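The Bin Comes First

Evening class at Mundberg starts at 6, in theory. In practice it starts when Gunvor Aasen has finished her coffee and stopped looking at the arm as though it owes her money.

Aasen runs the picking elective, a course that asks grown engineering students to get things out of a bin. There were 30 applicants this year for 9 places. The winners were split into teams, and the teams named themselves, which is how a respectable technical college came to have a Drena and a Hudec arguing over a bowl.

The bowl in question is yellow and sits inside a larger, reddish-brown one. Drena's program is meant to lift out the inner bowl and leave its host behind. "They love each other very much," says Aasen, who has seen a lot of nested dishes.

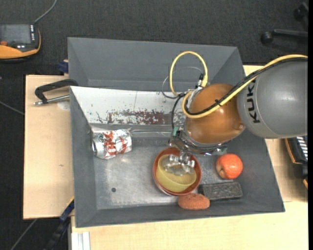 Seventy-eight tries

The rest of the bin is groceries and regret. An apple is considered easy. A crumpled drink can is considered a personal insult, especially lying on its side near the wall, where there isn't much room for fingers.

Team Hudec keeps a log of its attempts, 78 by the end of November, with a column headed "Whose fault." The answers lean heavily toward the lighting.

In December the teams go to Jurkora, the regional meet, where judges fill the bin and each team gets 2 runs. Aasen has been there before and packs sandwiches — the food, she says, is worse than the scoring.

Her advice to the students is short. Save the program before you change it, and keep your sleeves out of the bin.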